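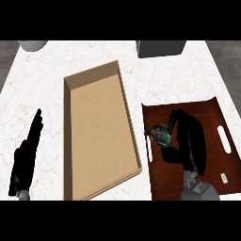
# What happens when you tick "yes": declaring a past health condition on an income protection form

Project report by Keir Munro and Kulap Noiphan
Personal Finance and Society module, supervised by Beathag Ritchie

## Why we picked this

When we first sat down to choose a topic, Kulap wanted to do something on pensions and I wanted to do something on car insurance, and we spent most of a wet afternoon in the library café failing to persuade one another. What settled it was my aunt Rhona. She is a self-employed upholsterer, she had a bad back a few years ago, and she had just been sent a quote for income protection with a long paragraph in it that she couldn't make head or tail of. She asked me what an exclusion was. I didn't really know, and nor did Kulap, and there was our project!

Income protection, for anyone coming to it fresh (as we did), is a policy that pays you a regular amount if you are too ill or injured to work. It is different from critical illness cover, which usually pays a lump sum if you are diagnosed with one of a list of conditions, and different again from life insurance. We mixed up the first two for longer than we would like to admit, and quite a few of the people we spoke to did the same.

Our question was this: when somebody with a past back or joint problem applies for income protection, do they understand what they are being asked, and do they understand the answer that comes back?

## How we went about it

We ran a short questionnaire among self-employed people in Skolholm and the villages nearby. We left paper copies at the framing shop, the garage and the ferry office, and we also had an online version, which hardly anybody used until Rhona put it on her trade group's page. In the end we had 41 usable replies. A few more came back with only the first side filled in, and we left those out after talking it over with Beathag.

Of those who replied, 26 said they had applied for some kind of income cover at one time or another. We invited all of them to a longer conversation and three said yes. We also spent a very helpful morning with Ross Sutherland, who works as an adviser at Dalgleish, a small brokerage above the chemist's. He let us read blank application forms from two insurers, Fesow and Puvier, and explained the wording with a great deal of patience and several cups of tea.

We should say plainly that this is a small group of people in one place, most of them in trades where you are on your feet all day. We wouldn't want anybody to read our findings as though they applied to the whole country.

## The questions on the forms

The two forms are quite unlike each other to read. Fesow asks whether you have "ever" had any disorder of the back, neck or joints. Puvier asks whether you have had symptoms, treatment or advice within the last five years, and then has a separate question about anything that has kept you off work for longer than a fortnight.

We showed both versions to our three interviewees. All of them found the Puvier question easier to answer, and two were worried by the word "ever". One, a joiner, wondered if he was meant to include falling off a shed roof when he was nine. Another said she would probably have put "no" to it, quite sincerely, as she had only had a stiff neck and a few sessions of physio and didn't think of that as a disorder at all.

Ross told us he hears this sort of thing very often. His advice to clients is to put down everything they can remember and let the underwriter decide what matters. If something is left out, even by accident, the insurer may look into it when a claim is made, and depending on how careless the omission was it may reduce the payment or refuse it. He was keen that we understood the difference between an honest slip and a deliberate lie, and we have tried to keep that difference in mind when writing this up.

## What comes back

There are several possible replies to an application, and we hadn't appreciated how many. These are the ones Ross took us through:

- accepted on ordinary terms
- accepted at a higher premium (called a loading)
- accepted with an exclusion, so that claims linked to a named condition aren't covered
- postponed, usually until treatment or tests are finished
- declined

Exclusions were the part that people in our survey were least sure about. We asked everyone to say in their own words what a "back exclusion" would mean. Some gave very good answers. A fair number thought it meant they couldn't claim for anything at all if they had ever had a bad back, and a few believed it would drop off by itself after a while. Ross said some insurers will review an exclusion if you have been free of symptoms for long enough, but you normally have to ask, and they don't have to agree.

Postponement was hardly known at all. One interviewee had been postponed by an insurer, took the letter as a refusal and never applied again. She only realised the difference while talking to Kulap, and she has since rung Dalgleish to see where she stands.

## What we would suggest

We are students and not underwriters, so we offer these modestly. We think questions with a time limit are easier to answer truthfully than questions with "ever" in them. We think any letter mentioning an exclusion ought to give a worked case, such as a broken wrist being covered and a slipped disc not. And a postponement letter ought to say on its first line that the applicant may come back, and when.

For applicants, the most useful thing we learned was that you can ask your GP surgery for a copy of your records before filling anything in. Rhona did this in August. It took her nearly 20 days to get them, and there were two appointments in there that she had completely forgotten.

## If we did it again

We would begin the interviews sooner. We would also word our own question four differently, because it asked about "illness cover" and people quite reasonably took that to mean all sorts of things (a bit rich, given what our report is about). Kulap would have liked to include people with past mental health conditions too, but Beathag felt, and we came to agree, that it needed more careful preparation than we had time for.

## Thank you

To Ross Sutherland for the forms and the tea, to Beathag Ritchie for reading two much longer drafts, to Rhona for starting us off, and to everyone who filled in a questionnaire. The blank questionnaire and our coding notes are in the module folder, and the completed ones will be shredded once the report has been marked.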